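Teaching by remote: what works at my bench

I've been showing robots how to do things for two winters now, mostly by remote control, and people keep writing in to ask how I keep my takes so clean. I don't, really! But I do have some habits.

Go slower than you think you need to. My first soft toy session at Matemon came out jerky from start to finish, and the arm copied every twitch when we played it back. Now I run through the move with my own bare hands first, then put the gloves on.

Start both arms from the same resting pose every time, and run your thumb in and out before you record. Thumbs drift on me more than any other finger.

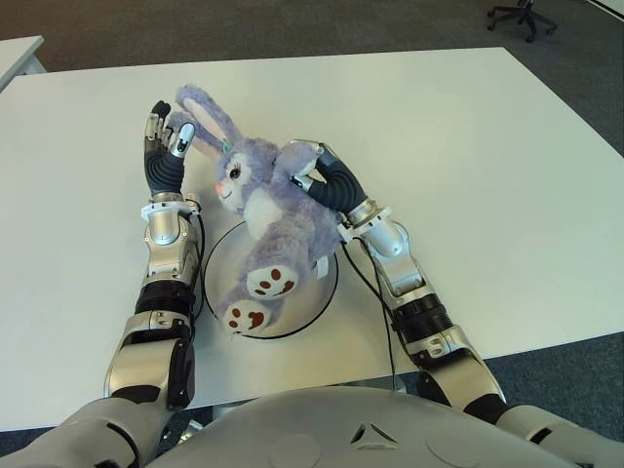

How many takes should I record before I try training on them?

I'd do 10 good ones and look those over before going any further. For a big two-handed job you'll want plenty more (our folding set ended up at 1,486), but a bad habit shows itself early and it's a pain to weed out later.

With plush, squeeze the body and leave the ears alone. Fur hides where the fingertips land, so I close the hand a little, wait a beat, then close it the rest of the way. Amado Rivera taught me that one — he also turns the toy a little between takes, so the robot doesn't learn just one angle.

If you fumble, keep recording and fix it. I used to throw those takes out, and I wish I had some of them back. Label them "recovery" and put them in their own folder.

And take a break after seven takes. My wrists get lazy around then and it shows.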